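PRESS RELEASE
For immediate use

GRARNEN OPENS REPAIR AND SWAP SHOP IN THE OLD ONU CARPET WAREHOUSE

Bring it broken, take it home working (mostly). Doors open in April, 10am.

Grarnen, the household repair and reuse firm, will open its second shop this April in the former Onu carpet warehouse on Fosoven Road. Two floors. Repair benches downstairs, swap shelves and a small cafe upstairs. Free to come in, free to swap, and a flat charge for most repairs.

The new shop follows a busy first year at the Cusetti Yard branch, where the team logged 1,877 items over the counter. Kettles, lamps, toasters, a great many hoovers. Sewing machines too, more than expected. Plus chairs, jigsaws with bits missing, radios, a church hall tea urn that came back twice.

Cusetti Yard has been full since the autumn. Queues out of the door on wet mornings, shelves stacked to the ceiling, nowhere to put a pushchair. The Fosoven Road building has more room, step-free access at the front and its own loading bay at the back, so people with bigger things (wardrobes, washing machines, bikes) won't have to carry them up the cobbles.

WHAT THE SHOP WILL DO

Repairs. Small electricals, furniture, clothes, bikes, toys. Drop the item at the counter, get a ticket, get a text when it's been looked at. Most jobs are done inside 7 days. If a part has to be ordered it takes longer and we will say so. If it can't be mended we say that as well, and there's no charge for looking.

Swaps. Bring something clean and in working order, take something of a similar size. No tokens, no points. Books, games, pans, tools, small furniture, children's clothes up to age twelve. Electrical items go through a safety test before they reach the shelves, so they may not appear on the day they're handed in.

Lending. New for this branch. A lending cupboard with carpet cleaners, wallpaper steamers, drills, a tile cutter, folding tables, party crockery for 46 place settings. Borrow for up to a week. A deposit is taken and given back when the thing comes back.

Lessons. Evening sessions from May, starting 6.30pm. Changing a plug, mending a puncture, taking up a hem, regluing a chair joint, sharpening kitchen knives. Beginners very welcome. Places are limited and should be booked at either shop.

WHAT WE CAN'T TAKE

Fridges and freezers. Gas appliances of any kind. Mattresses. Car seats and cycle helmets, whatever condition they're in. Paint, oil, garden chemicals. Televisions with the old deep glass tubes. Anything with a swollen or leaking battery – please take these straight to the council site, do not leave them on our doorstep overnight. This has happened.

Upholstered furniture can only be accepted with its fire label still attached. Please look before loading the van. The label is usualy under the seat cushion or stapled to the base. 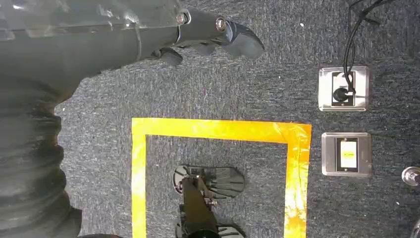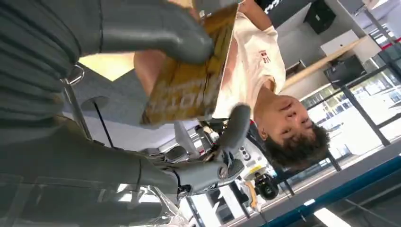 THE BUILDING

The warehouse was used by Onu for rolls and remnants until the firm moved out to the ring road, and has stood shut for two winters. Local people will remember the green sign and the remnant bins by the door. The sign stays. It has been cleaned and rehung inside over the stairs, as the new one is going where it used to be.

Work began in January. New wiring throughout, new toilets, a ramp at the front, the roof lights reglazed. The goods lift has been serviced and passed for use but is for stock only, there is a separate passenger lift to the cafe. The loading bay doors are original and still very heavy, so please ring the bell and let staff open them.

Much of the fit-out is second hand, as you'd hope. Benches came from a school that was replacing its woodwork room. Shelving from a closed library branch. The cafe counter was a haberdasher's, with the brass yard rule still let into the top. Cups and plates don't match and are not going to.

Heating is by two new air source units on the back wall. They have been placed away from the houses on Fosoven Terrace after residents raised the matter at the drop-in last summer. Deliveries will be kept to between 8am and 5pm for the same reason.

JOBS AND TRAINING

Fosoven Road will employ 7 people at opening, a mix of full time and part time. Posts include a senior electrical repairer, two general menders, a textiles lead, counter staff and a cafe cook. Some have been filled from Cusetti Yard, the rest are being advertised now. Details are up in both windows and can be asked for by post.

There are also two paid training places, each lasting a year, for people aged 18 and over. No qualifications needed. Trainees will spend time at every bench and leave with a portable appliance testing certificate, paid for by Grarnen. Applications close at the end of March, noon on the last day, and late ones can't be considered.

A spokesperson for Grarnen said: "We ran out of room at Cusetti Yard a lot sooner than we'd planned. People kept turning up with things and we kept saying come back in three weeks, which is no good if it's your only kettle. This place gives us proper benches and a proper bay. The kettle repairs alone will be worth it."

The spokesperson added: "The question we get asked most is whether it's cheaper than buying new. Usually yes. Sometimes it isn't, and we'll tell you the price before we start so you can decide. Plenty of people go ahead anyway because they like the thing they've got."

PRICES

Small electricals and toys: one flat charge, parts extra. Clothes: by the job, price list on the counter. Furniture and bikes: quoted after a look. Reduced rates for anyone on a means-tested benefit, students and over-65s, please say when you hand the item in. Nobody will ask for paperwork.

Payment by card or cash. Items not collected after two reminders and a further month go to the swap shelves. We do try quite hard to reach people first so please give a phone number that works.

CUSETTI YARD

The first shop stays open. Hours there change slightly from April, closing at 4pm instead of 5.30pm so that staff can get across to help at the new branch. Repairs already booked in at Cusetti Yard will be finished and collected there unless you ask for them to be moved. Tickets from either shop are good at both.

The Cusetti Yard book shelves are moving to Fosoven Road in the week before opening. Please don't bring books to the Yard during March, there is no space for them and they end up in the corridor.

GETTING THERE

Fosoven Road is ten minutes' walk from the station, out of the main exit and left along the canal. Buses stop across the road. There is no customer car park, but the loading bay can be used for fifteen minutes while dropping off or picking up. Bike racks at the side. Two blue badge spaces at the front, marked out last week so the paint is fresh.

OPENING DAY

Doors at 10am. Free tea and cake till it runs out. The benches will be running from the start, so do bring something – one item per household please on the day, the queue will be long enough. Plug-changing taught on the ground floor every half hour from 11am. Swap shelves open at noon, to give staff a chance to fill them first.

Children are welcome thoughout. There will be a take-apart table with old keyboards and clocks, screwdrivers provided, grown-ups to stay with under-eights.

NOTES FOR EDITORS

1. Grarnen was set up to keep household goods in use for longer. It runs repair and swap shops at Cusetti Yard and, from April, at Fosoven Road.

2. The figure of 1,877 covers items handed in for repair at Cusetti Yard in its first year. It does not include swaps, which aren't recorded.

3. Press are welcome from 9am on opening day, before the public come in. Please let us know beforehand as the front door will be locked and someone needs to come down. Interviews with staff can be set up for before or after but not between 10am and noon.

4. The name is one word, Grarnen, capital G only. The building should be called the Onu warehouse or the Fosoven Road shop, either is fine. It is not the Onu Centre, which is a differnt building.

5. Press enquiries to the Grarnen office, Cusetti Yard. Phones are answered 9.30am to 4pm, otherwise leave a message.

ENDS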